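Ramness Kitchen Words

A word list of home cooking talk from Flidstead and the Ramness shore, with notes on who says what and how sure I am about it.

What this is

G'day, and thanks for having a look. This is a plain text dataset of 3,000 entries, all of them things people say about cooking, eating, washing up and arguing over leftovers. I started it as a list stuck to the side of my fridge (mostly things my aunties said that my workmates in Flidstead didn't understand) and it got away from me a bit. It lives in one tab-separated file called words.tsv, plus a smaller file for the spelling variants, which I'll get to.

If you're after a proper dictionary, you want something else. If you want to know what people on the Ramness side call the burnt bit at the edge of a slice, come in!

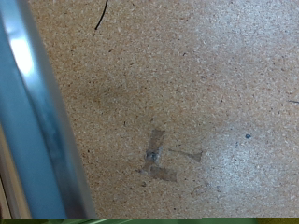
Refugio Serrano

I do all the typing and all the checking, so any mistakes are mine. The words came from 55 people, talking to me mostly in their own kitchens and mostly while something was on the stove. I never recorded anyone. I wrote things down in a notebook and read them back, and if the person said "nah, that's not it", I changed it on the spot.

What's in each row

There's the word or phrase first, then my best go at a meaning in everyday English, then an example sentence. After that comes the area (Flidstead, Ramness, or both), an age band for the speaker, and a confidence score from 1 to 4. A 4 means I heard it from several people who don't know each other. A 1 means one person said it once and I liked it too much to leave out. Please filter those out if you're doing anything serious, though I'd be a little sad about it.

The last column is called notes and it's a mess. Some are a single word, some go on for a paragraph about whose nan pronounced it differently. I've left my own abbreviations in there: "w/t" is "with tea", "xmas" means the word only seems to come out in December, and "disp." means I've been told off about it.

Names for things on the bench

This is easily the biggest category and the one I get the most emails about. Cookers alone take up a ridiculous amount of room, with every household having its own split between the big oven and whatever sits on the bench.
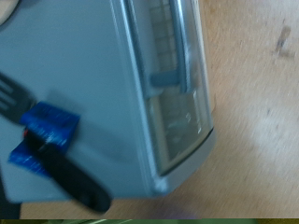
Appliance words were the hardest ones to sort by meaning, because people name a thing by what they cook in it. One bloke's "cheese box" is his sister's "little oven" and their mum's "griller", and all three of them were pointing at the same appliance when they told me. I've tagged the lot under toaster oven, the sort with a glass door and a wire rack you can see through it, and given each word its own row. "Rack" has its own troubles too. On the Ramness side it's a "ladder", in Flidstead it's a "shelf" or just "the wire", and I did meet one person who calls it "the gate" (confidence 1, obviously). If you search on the meaning column you'll get the whole family together.

Verbs are better behaved. "To wumbei" something is to warm it up badly, so it's hot at the edges and cold in the middle, and everybody agreed on that. It's from the old Wumbei bakery, whose pies had a reputation. I've had a few people ask whether it takes a capital, and I've gone with lower case for the verb and upper case for the shop.

Spelling

Hardly any of these words had been written down before, so I made calls. I use Australian spelling in the definitions (flavour, colour, grey and so on). For the words themselves I asked each person how they'd spell it on a shopping list and went with the most common answer. The losers are all in variants.tsv. Don't merge the two files without checking for doubles, as I did that once in August and spent a very long evening undoing it.

Known gaps

Breakfast is thin. I do most of my visiting after 4 in the arvo and nobody's talking porridge at that hour. Kids are under-represented, and so are people who've moved into Flidstead in the last 10 years. The fish words nearly all come from one street. There's also next to nothing on baking bread, which I know is a shocker given the Wumbei entries. 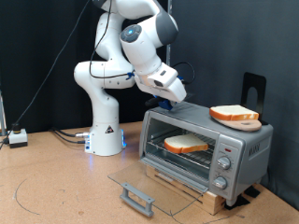
Using it

Help yourself for teaching, research, quiz nights, tea towels, whatever you like. I'd ask that you say where it came from and keep the confidence column attached if you pass it on. The folks at Poltance Library have a printed copy behind the desk for anyone who'd sooner flick through it, with pencil in the margins from people who disagree with me.

Sending me words

Yes please! Tell me the word, what it means to you, where you grew up and who you got it from. Swear words are fine and go in with a flag. I'm slow with replies but I do read everything, and new rows go in whenever I've got a free evening and a clear table.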